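Unit 4: Walking Distance and the Location of Shops
Course handout, August 2026

A shop's catchment is the area most of its customers come from. For a small grocery store, the catchment is set mainly by how far people will walk with bags. In these notes we use 300 meters as the inner zone and a walk of up to 15 minutes as the outer limit.

Straight-line distance is easy to measure on a map but often misleading. Walking distance follows streets and depends on where people can cross. In the Adalham exercise, the circle drawn around the store takes in 3,314 residents. When the same zone is measured along the street network, the figure drops to 952. Most of the difference lies east of Strachan Road, where there are few places to cross. 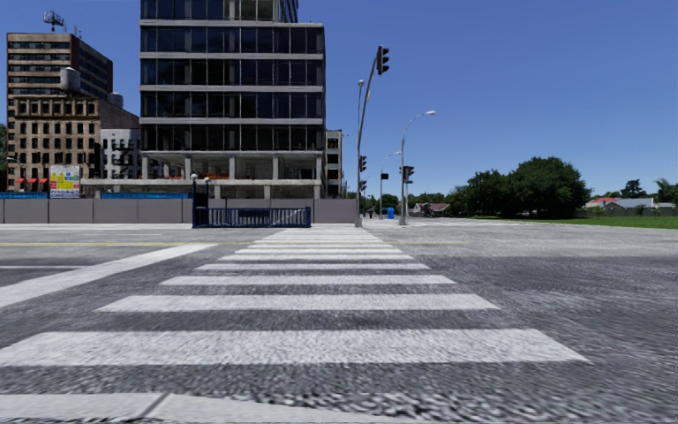
Fig. 4.2. Zebra crossing at an intersection (computer rendering).

A barrier is anything that makes the walking route longer than the straight line. Rivers, rail lines and wide roads are the usual ones. Divide the walking distance by the straight-line distance to get the detour ratio. A ratio of 1 means no detour.

Before the next class, read the Kastemska case and mark the barriers on the base map. Calculate the detour ratio for each of the points listed on the back. Use the Jerkness map only if you missed the February session.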